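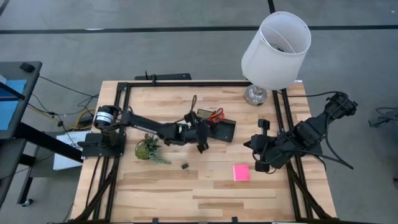
So I finally gave up coffee. Well, mostly. I'm down to one cup in the morning, and it has been 23 days, and I have opinions!

Some background. I used to drink five or six cups a day, easy. There was the one before the shower, the one in the car, the one at my desk that went cold so I had to get a fresh one (that counts as two, I've decided), and then whatever happened after lunch. I never thought of it as a problem. My dad drank it by the pot and slept like a log. Then in spring I started waking up at 3 a.m. with my brain going a mile a minute about things like whether I'd renewed the car registration. I had. I'd check anyway.

The first few days were rough. Headache behind the eyes, the whole bit, and I was snappy with a very nice woman at the post office, which I still feel bad about. I tried to swap in green tea and I just don't like it. It tastes like a lawn to me, sorry. What worked in the end was a roasted chicory thing from Dirkby that my sister had at the back of her cupboard. It's dark, it's a little bitter, and if you put milk in it you can sort of squint and pretend. A bag is 11 bucks and lasts me two weeks, so it's even cheaper than what I was doing before.

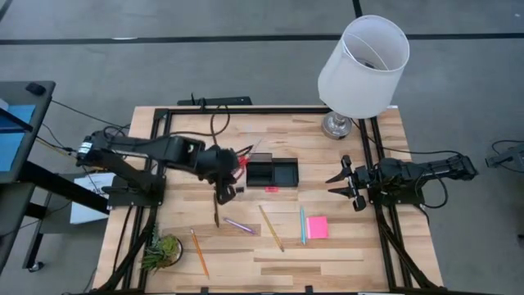

The sleep thing took longer than I'd hoped. I figured I'd be out cold by night three, and nope, it was closer to two weeks before I slept straight through. But when it came, wow. I'd forgotten you could wake up and just be awake, without lying there bargaining with the alarm.

I do miss the ritual. There's a place over on Dorngate that does a cortado I used to walk over for every afternoon, and I didn't know what to do with myself at 2:30. Now I do the same walk and get a seltzer. The guy at the counter gave me a look the first time, but he's used to me now.

My one cup is better, too. I bought the good beans, since I go through so few of them, and I sit down for it. No phone. Okay, sometimes phone.

I'm going to try for zero in July and see how it goes. If you've quit all the way, tell me what you drink when it's freezing out and you can't face chicory again, because I can see that day coming.

23 comments | 11 shares

Recent posts
The great closet cleanout, part two
Is a bread machine worth it?
Rainy weekend soup
I tried getting up at five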